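29 de diciembre de 2023
Cuaderno de taller, Pratusex — célula de manipulación de cuadros

Sigo con el simulador. Ayer cerramos la tanda larga, 751 episodios, y 556 acabaron con el marco cogido y apoyado donde tocaba. ¡En octubre no pasábamos de 188! Estoy muy contento, y eso que los marcos grandes todavía se nos resisten.

Lo que más me ha servido es mirar desde la muñeca. Desde ahí se entiende por qué a veces la política se pierde al girar: queda apuntando a una pared lisa y no tiene dónde agarrarse, visualmente hablando.

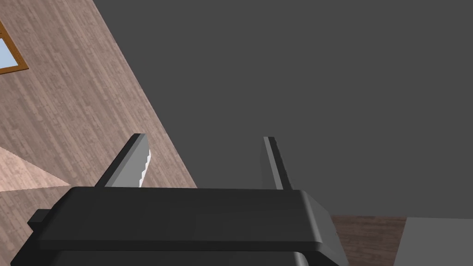 Aušra Lepik vino del almacén de Clallier a pasar la mañana conmigo. Lleva años embalando obra enmarcada y en media hora me corrigió dos cosas que yo daba por buenas. Primera: un marco fino no se coge por la esquina, se coge por el lado largo y con la tela sin tocar. Segunda: antes de levantar hay que despegar un canto, un dedo nada más, y esperar. Lo he apuntado como fase aparte en Mok.
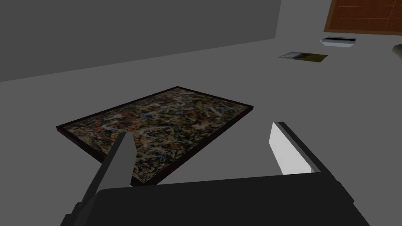 Hablamos mucho rato de cómo quedaría su turno. Ahora mueven a pulso todo lo que entra, entre dos personas, y la espalda lo paga. Con la célula, el traslado a la mesa lo haría el brazo y ellas se quedarían con la revisión, las cantoneras y decidir qué pieza no debe tocar una máquina. Le gusta la idea, pero pide un botón de parada en cada puesto y que el ritmo lo marque la mesa — totalmente de acuerdo. También le preocupa que a los nuevos ya no se les enseñe a cargar bien. No tengo respuesta, lo dejo escrito.

Pendiente:
Repetir 50 episodios con la fase de despegue.
Subir la fricción de los dedos en Oltier, ahora resbala demasiado.
Variar las texturas de las paredes.
Mandar a Aušra los vídeos de los fallos, que los quiere ver con su equipo.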